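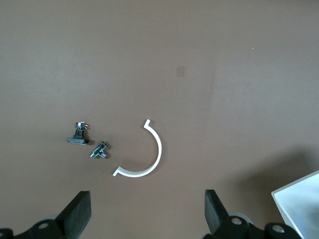 What should you do with small parts when you can't remember what they belong to?
Hang on to them, and bring them along to the sorting table at Postalgate, where somebody may well know.

31/01/2019 – The little parts swap at the Postalgate hall is back for another year, and we couldn't be happier to see it! Rodrigo Bastos started it one August with 13 neighbors and a few jars of odds and ends (fittings, switches, bits of old radios), and last year 200 people came through the door, many of them staying well past lunch to chat. Everything on the tables is free to take home, and there's no need to bring anything to trade, though a jar or two from the garage is always welcome. Doors open at 2, the coffee is hot, and children are very welcome as long as a grown-up keeps an eye on the smallest pieces.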